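Utcombe Craft Guild
Minutes of the September Members' Meeting

We use cookies to improve your visit. By continuing to browse you accept our cookie policy. Accept | Settings

Present: Adoración Esteban (chair), Telmo Vidal (secretary), Iker Echevarría, Ramiro Valcárcel, and 17 members.
Apologies: Marthinus Swanepoel.

The chair opened the meeting at 7:05 p.m. The minutes of the previous meeting were approved with one correction: the glue order was placed with Merneck, and had been wrongly attributed to Aranda.

1. Accounts. Mr. Vidal reported a balance of $562 before payment of the hall deposit. The report was accepted.

2. Holiday swap table. Mr. Echevarría proposed that each member bring no more than two finished items. Mrs. Esteban asked whether card sets would count as one item. It was agreed that they would.

3. Beginner evenings. Mr. Valcárcel presented a draft schedule covering paper flowers, jar painting, and no-sew pillow covers. Members asked that supplies for each evening be available at ordinary discount stores. The schedule was approved on that condition.
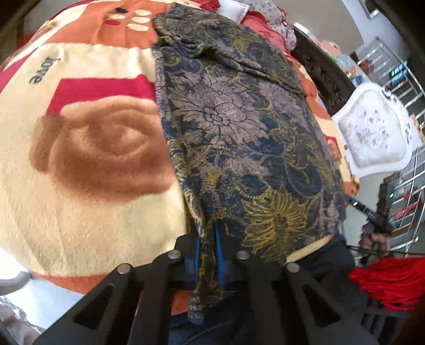

Mr. Valcárcel will send the revised supply lists to the secretary before the next meeting. Scissors and rulers will be provided by the Guild.

4. Storage. The request to rent a second cabinet at Estesura Hall was deferred until Mr. Swanepoel can attend.

5. Other business. Members were reminded to label their own cutting mats.

The meeting closed at 8:40 p.m.

Recent items
Supply Swap Guidelines
Minutes of the Summer Meeting
Paper Flower Templates
Joining the Guild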